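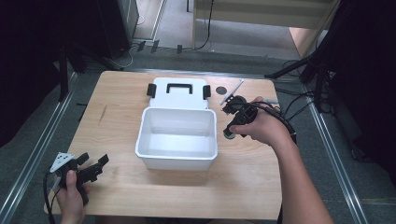

I am returning officer for a ward forum election in Nornport and I need to be sure of the arithmetic before the count. There are two seats and four candidates, and our rules say "single transferable vote with a Droop quota" and very little else. The votes go into a white plastic box with a black handle on the lid and a black clip on each side, so my first query is whether clips of that sort need a numbered seal, or whether tape signed by the candidates' agents will do. The rules say only that the box must be "closed and secured".

The second query is the one that worries me. We have 420 names on the roll. At the last election 300 papers were valid and 10 were rejected, and one candidate took 200 first preferences. My predecessor worked out the quota from all the papers in the box, including the rejected ones. He then moved the surplus by taking papers from the top of the winner's pile until he had enough. Both steps look wrong to me, but I can't find anything in our rules that forbids them. What is the usual method, and is there anything I should get settled in writing beforehand?

— Pattinasarany

### Diarmuid Hanrahan

Quota first. Droop is the valid vote divided by one more than the number of seats, drop any fraction, then add one. Rejected papers are left out altogether. With 300 valid papers and two seats that is 300 divided by three, plus one, so 101. If you count all the papers you get 310 divided by three, which is 103 after dropping the fraction, and a quota of 104. The difference is three votes. It can change who is elected on a tight second seat, and it also changes the size of every surplus.

Turnout is a separate figure. Some bodies quote it on all papers in the box and some on valid papers only. Pick one and label it.

Now the surplus. A candidate with 200 votes and a quota of 101 has a surplus of 99. Taking 99 papers off the top of the pile makes the result depend on the order in which they were stacked. Random selection does exist as a method, but then the pile has to be properly mixed and the rules have to provide for it. The more common approach for a small manual count is fractional transfer:

1. Sort all 200 papers by next available preference. Set aside those showing none.
2. Divide the surplus by the number of papers held: 99 / 200 = 0.495.
3. Each paper passes to its next preference at 0.495 of a vote.
4. Record the value left with the papers that can't be transferred.

Some rule books divide by the transferable papers only, with the value capped at one. That gives a larger transfer value and can give a different winner. Either can be defended, but you can't choose between them once the papers have been sorted.

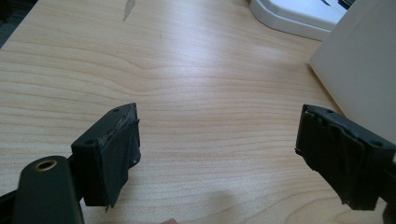 *Black tape, wrinkled and frayed along its lower edge.*

On sealing: unless your rules specify a numbered seal, signed tape is normally acceptable. It should run across the join between lid and box, and also over both clips, with the signatures crossing from the tape on to the plastic. Use a tape that shows ink, which excludes black. Show the agents that the box is empty before it is closed and write down the time. A numbered seal is better if the box will be left overnight, as the number can go in the record and be checked in the morning.

Points to have in writing before polling opens:

- the divisor used for the transfer value
- the number of decimal places, and whether you round or truncate
- what happens if two candidates tie for exclusion (usually the one with fewer votes at the most recent stage where they differed goes out, then lots)
- whether a paper marked with a single "X" counts as a first preference
- who may ask for a recount, and whether of one stage or the whole count

On decimals, truncating 0.495 to two places gives 0.49, and over 200 papers you lose a full vote. Use at least three places here; five is safer once later surpluses come into it.

### Hivix

Two seats isn't worth all this. Just give everybody two crosses and the top two get in. We did that for years and the count took 10 minutes.

### Lomel

The suggestion above is block voting, and Pattinasarany can't adopt it without changing the rules. A returning officer applies the rules as they stand.

I agree with Diarmuid on the quota. One addition: do the rejected papers before anything else, with the agents watching, and write the reason on the back of each one — no first preference, two first preferences, voter identifiable, and so on. The valid total is then fixed, and the quota can be announced before anyone starts sorting. A paper that goes 1, 2, 2 is still valid for its first preference. It stops being transferable when it reaches the repeated number.

Keep the stage sheets with the papers. Ours are held until the following March.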